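Playtesters wanted: Gratano cross-play, phones and tablets 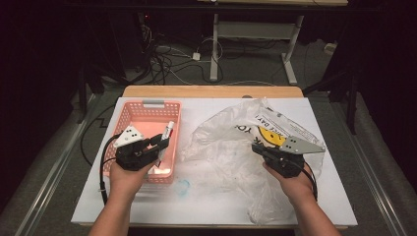
Marker pen and pink basket on a white board.

Fliklow says cross-play in Gratano now works on any phone made in the last few years. We'd like that checked by people who don't work here. The last update promised the same, and 27 players in our own test lost their saves.

We need 32 people, in groups of 16, for two evenings in December at our Skekville office, 6.30pm start. Bring your own device, the older the better. Fans are welcome but grumblers are more use. You'll be paid in money, no in-game coins.

Write to Wing-sze Peng with your phone model and the last game you gave up on. Under-18s can't apply.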